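Picking the right cube when they're all the same colour

I've been rewriting our block picker in Plustier, and the bit that gave me most grief was the size check, so I'm putting my notes up while I still remember them (May 2021, Plustier build 1468, if you're following along).

Colour is easy. Set a saturation threshold on the overhead picture, keep the biggest blob and you've got your yellow cube. Plain wood on a cream table is a proper pain, though! The first time I ran it the mask grabbed half the tabletop.

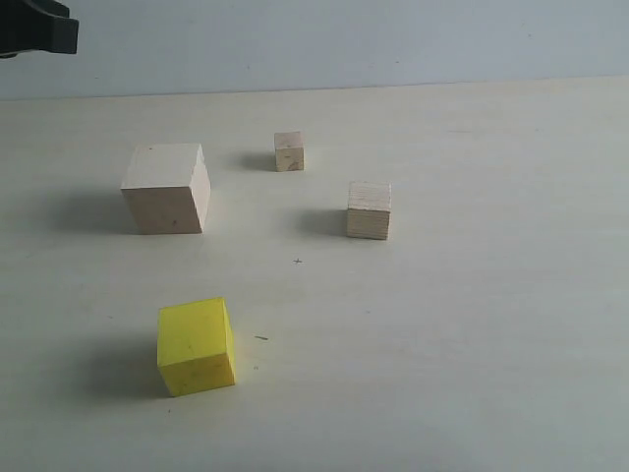

One yellow cube and three bare wood ones, before a run.

So, step one: don't threshold the wood at all. Use edges, close up the gaps, then throw out any blob smaller than 15 pixels across. That gets rid of pencil marks and specks. I also drop anything much darker than the table that has no bright top face joined to it, which kills most of the shadows.

Step two is size. A small cube at the back and a bigger one near the front look wildly different in pixels, so you can't compare them until you've put each one back on the table plane. Plustier has a helper for this, but it wants the bottom edge of the cube and NOT the middle. I fed it the middle for ages and wondered why my far cubes kept coming out too big.

Step three, once the fingers have closed, switch to the wrist camera. Crop the strip between the fingers and look for wood grain there. I ask for 5 good crops in a row before the arm is allowed to lift. Mask the fingers out first, they're black and they wreck the auto exposure.
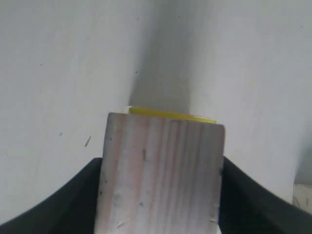
Nicanor Medrano reckons five in a row is too fussy and that a vote over the same crops would do, as long as you throw away the ones taken while the fingers are still moving. I've tried it his way on the Giralbridge branch and it's quicker, but I haven't made it the default.

Last thing, set grasp_timeout to 141 in the config. The old value gave up before the crops came in. I'll post the voting version in July, once I've tidied up the logging.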